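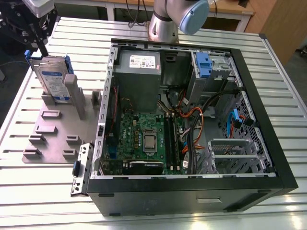 A Dell with its side off.

2020-12-04

Cayetano rang again after tea about the loft. He has been reading up, which always costs me an evening. His position now is that we are throwing money through the roof and that a further layer of insulation would pay for itself in 2 winters. I asked whose winters. He said average ones. I have lived in this house a long while and have yet to meet an average winter in it.

I did go up with the torch afterwards, so he can't say I never listen. What's there is the old yellow stuff, flattened nearly to nothing by the hatch where we used to put the suitcases, and much thicker towards the eaves where no one has ever had a reason to crawl. I pushed a ruler into it. 70 mm by the hatch, 100 or so more than that further in, though I didn't trust my own reading by then as my knees were on a joist and my temper was going. The water tank jacket has slipped again. I put it right and it slipped while I watched.

The man from Burkberg is supposed to come and look. Their leaflet promises a warmer home and a quieter one, and a drier one too, and by the last page I was expecting better handwriting. I've asked for a figure in writing before anyone goes up the ladder. Saturnino had his done in February and swears by it, but Saturnino also bought new curtains the same month and turned the boiler up, and I don't see how he can tell which of them he is feeling. When I put this to him he said I should come round and take my jumper off. I went. It was warm. It was also the middle of the day with the sun coming straight in at the back.

What bothers me more is the damp. There's a grey patch on the north wall of the small bedroom that has come up every year since we papered it, and nobody selling insulation wants to talk about it. Cayetano says warmer walls mean less damp. The woman at Arroyo's, where I went for sealant, says stop the air moving and you'll get more. They can't both be right, or possibly they can, in different corners. I've moved the wardrobe out from the wall by a hand's width and shall see what that does for nothing.

The thermometer in the hall said 17 when I came down and 16 when I tapped it, so I have no faith in that either. Bought a second one, a Hirano, and stood it beside the first. They disagree. I've written both down every morning for 7 days now and the only thing I've learned is that the gap between them stays the same, so one of them is at least consistently wrong.

Did the draught at the back door with the brush strip. Fiddly — the screws supplied were rubbish and I used my own. The letterbox flap is next, and the gap under the skirting behind the settee where you can feel it on your ankles on a windy night. My guess is that half the cold in this house comes in at floor level, and no amount of fluff over my head is going to stop it. I may be wrong. I'd sooner find that out for the price of a tube of filler.

Leek soup, with the end of the loaf. Must ring Burkberg before they ring me.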